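로봇손 동아리 '프룬뎀톤' 12월 정기 모임 회의록

2022년 12월 30일, 동아리방
기록: 저(이번 달 서기예요)
참석: 윌레 카즐라우스키에네, 레이날도 마카라에그 외 부원들, 모두 8명

올해 마지막 모임이라 과자부터 뜯고 시작했습니다. 그래서 앞의 십 분은 기록이 없어요. 죄송합니다!

1. 지난 회의 확인
지난번에 하기로 한 일 중에서 케이블 정리만 빼고 다 끝났습니다. 케이블은 제가 맡았던 건데요... 이번 방학에는 꼭 할게요. 윌레가 회의록에 크게 적어 두라고 해서 적습니다. 케이블 정리, 담당은 저.

2. 브레른로우 대회 준비
신청서는 레이날도가 냈고 접수 확인 메일도 받았습니다. 우리가 나가는 건 '집어서 옮기기' 부문이고, 만점은 600점이에요. 교내 연습 경기에서 우리 점수가 271점이었으니까 아직 갈 길이 멀죠. 그래도 지난 학기에는 완주도 못 했던 걸 생각하면 저는 꽤 뿌듯합니다(레이날도는 별로 안 뿌듯하대요).

점수를 제일 많이 깎인 건 역시 얇고 잘 구겨지는 물건이었습니다. 상자나 컵은 이제 웬만큼 잡는데, 종이나 천은 손가락이 위에서 누르기만 하고 미끄러지는 경우가 많아요. 윌레 의견은 손가락을 너무 벌린 채로 내려가서 그렇다는 거였고, 레이날도는 누르는 힘이 먼저 문제라고 했습니다. 여기서 한참 얘기가 길어졌어요. 칠판에 그림도 그리고, 다들 자기 손으로 휴지를 집어 보면서 엄지가 언제 들어오는지 관찰하고요. 옆방에서 보면 좀 이상했을 것 같아요.

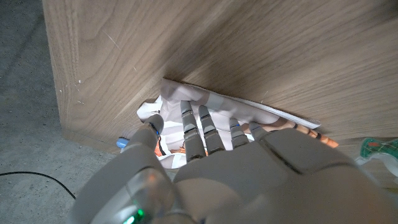

결국 두 가지를 다 해 보기로 했습니다. 윌레가 손가락 간격을 좁힌 동작을 새로 만들고, 레이날도는 지금 동작을 그대로 두고 힘 설정만 바꿔 봅니다. 같은 물건, 같은 자리에서 해야 비교가 되니까 물건 놓는 위치를 미리 정해 두자는 말도 나왔고 다들 찬성했어요. 한 사람이 두 설정을 번갈아 돌리면 헷갈리니까 기록지는 따로 씁니다.

물건이 겹쳐 있을 때는 어떻게 할 거냐는 질문도 있었는데요, 대회 규정에 겹친 배치가 나오는지부터 확인하기로 하고 넘어갔습니다. 규정집 66쪽까지 다 읽은 사람이 아직 없어서 제가 읽어 오기로 했어요. 네, 제가 또 손을 들었습니다.

3. 연습 기록 방식
연습 결과를 각자 공책에 쓰다 보니 나중에 합칠 때 너무 힘들었죠. 앞으로는 '푸렐'이라고 이름 붙인 공용 표 하나에만 쓰기로 했습니다. 실패한 시도도 꼭 쓰고, 메모 칸에는 '안 됨' 말고 어떻게 안 됐는지 한 줄이라도 적어 주세요. 놓쳤는지, 밀렸는지, 아예 못 닿았는지요. 저도 '안 됨'만 잔뜩 써 놓은 사람이라 할 말은 없지만, 한 달 뒤에 보니까 진짜 하나도 모르겠더라고요.

4. 틸레 부품함
작은 나사가 자꾸 다른 칸에 들어가 있다는 건의가 있었습니다. 틸레 부품함은 맨 위 칸만 나사용으로 쓰고, 쓰던 사람이 그날 바로 넣기로 했어요. 라벨은 윌레가 새로 뽑아 옵니다. 글씨 크기로도 잠깐 토론이 있었지만 생략할게요.

5. 방학 중 동아리방 사용
방학에도 방은 쓸 수 있고, 열쇠는 레이날도가 가지고 있습니다. 오기 전날 단체방에 말해 주세요. 로봇손을 켤 때는 꼭 두 명 이상 있어야 하는 것도 그대로입니다. 혼자 와서 코드만 고치는 건 괜찮아요.

할 일
윌레: 간격 좁힌 동작 만들기, 부품함 라벨
레이날도: 힘 설정 바꿔서 시험, 물건 위치 정하기
저: 규정집 읽고 겹친 배치 확인, 푸렐 표 만들기, 그리고 케이블 정리

다음 모임 날짜는 단체방 투표로 정합니다. 투표는 오늘 밤에 올릴 테니 꼭 눌러 주세요. 남은 과자는 선반에 있어요, 새해 복 많이 받으세요!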